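Shop News: zipper pouch kits are in (finally)
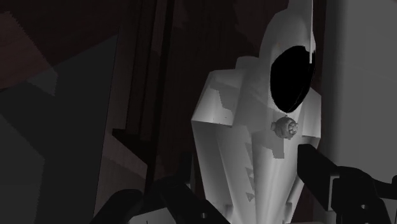 White hooded figure with a round pendant.

Quick one this month, we are buried in boxes.

The Evia zipper pouch kit is back. 219 of them came in from Trindade and we've cut open one carton so far. Same pattern as before, new lining prints. Finished size is 9" x 6" flat, boxed corners, fits pencils or a small knitting project or all the cords you carry around. Kit has outer fabric, lining, fusible fleece, zipper, pull tab and the instruction sheet. Thread not included!

Two changes from the last batch:

Zipper is longer now. You trim it after sewing, so no more fighting the metal stop under the presser foot. Lots of you asked.

Step 4 on the sheet was wrong. It said press toward the lining, should be press toward the OUTER fabric. If you have an old kit in a drawer somewhere, please write that in. Fixed on the new ones.

Wavel cotton panels - 18 prints in stock, 19 if you count the navy dot, but there's barely a yard of that left. They work fine for the pouch. Prewash the reds. I did not prewash the reds and now own a pink ironing board cover.

Dirkent thread is on the low shelf by the cutting table, large cones only. Small spools in November, or thats what they tell us. Polyester, good for bags, a bit shiny for quilting if you ask me.

Beginner bag class is full again, waiting list is at the counter. Bring your own machine, the foot pedal (every time somebody leaves the pedal home) and a walking foot if you have one. We have a couple to lend. Coffee on at 9, sewing from 9:30, done when your done.

Scrap bin: roughly 900 pieces sorted by color, fill a paper bag for one price. No digging to the bottom please, the pins are down there.

Mail orders go out mornings only till the boxes are gone. Back to the tape gun.

Share 14
3 Comments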